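Treltbridge Lab Open Day: Notes From the Back Row
June 2024

The train to Treltbridge takes longer than the timetable admits, and the walk from the station goes past a carpet warehouse, a second carpet warehouse and a very good bakery. I got to the open day with 13 minutes to spare and flour on my shirt. At the desk they gave me a lanyard, a map of a building with two corridors, and a sheet headed "House Rules for Manipulation Trials." I had come for that sheet. Other visitors put theirs in their bags.

I write procedures for a living, mostly for packaging lines, so my idea of a good day out is finding how other people word things. Treltbridge runs its robot arm work in simulation first, and the rules cover what has to be true before a simulated trial counts toward anything. There are 60 of them. The older ones are short and stern. The ones added since April are long and full of commas, and you can tell there was an argument behind each.

Rule 1 says that a trial has a written task, in one sentence, before anybody presses anything. Rule 2 says the sentence may not contain the word "properly." I would like Rule 2 on a mug.

The morning session was in the screen room, with folding chairs and a projector that hummed in B flat. Our guide took us through a tabletop setup, the sort of kitchen clutter that grasping people love, and stopped at every point where a rule applied. We stopped a lot. 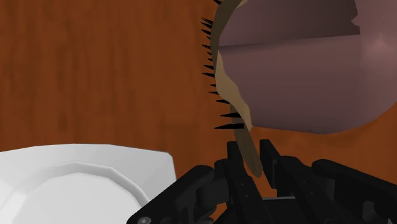

Rule 14 caused the most talk. It deals with what a trial may call a grasp. A lot of groups, we were told, count it the moment the fingers touch the thing. Treltbridge wants the object clear of the table and held for 3 seconds, with the gripper's own view saved alongside the result so that a second person can check it. A man from a bottling firm asked what happens when the second person disagrees. There is a form. He asked to see the form, and I moved my chair closer to his.

Odd shapes get a section to themselves. Anything with bristles, flaps or a loose edge has to have its contact shape checked against its visible shape before use, so that the fingers aren't closing on air that the software believes is solid. This section was borrowed from Sanstead, where they apparently learned it over a long winter. The wording is still Sanstead's, down to a "whilst" that has been circled in pencil on the master copy and left in.

Then coffee. The coffee was governed by no standard I could identify.

After the break we got the part on layouts. A layout at Treltbridge is made up before the trial, given a number and left alone. You may not nudge the plate over because the arm keeps coming in at a silly angle. If the plate is in a bad spot, the bad spot goes in the results. They have 3,000 numbered layouts on file, and the guide was visibly proud of the boring ones.

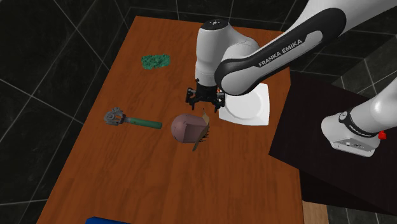
Clutter is handled the same way. Items that have nothing to do with the task stay in the layout, and hitting one is logged as a contact even if the task itself comes off. I asked whether a light brush counts. It does. I asked whether there was a threshold, and was handed an appendix.

Some of it I'd push back on. Failed runs must be kept, good, but the naming scheme for them is a string so long that I watched the guide mistype it twice in front of guests. The rule on camera views wants an overhead view and a close one for every trial, and doesn't say who looks at them. And the Sönmez checklist, which you fill in before moving from simulation to a real arm, asks for a signature on every page, including the page that lists the other pages.

Lunch was sandwiches. The Farkik stand in the hallway was giving away tape measures, and a line formed for those that the lab tour never quite matched.

The last session was questions. Somebody wanted to know when the robots would do the dishes. The guide said the task would need to be written in one sentence first, and a woman near the front offered "wash the dishes properly," and got the only applause of the day.

I asked for a clean copy of the rules and they sent it before I reached the station. Page 9 is upside down. If you go next time, take the earlier train, sit on the left side of the screen room away from the projector, and stop at the bakery on the way in, as it shuts at three.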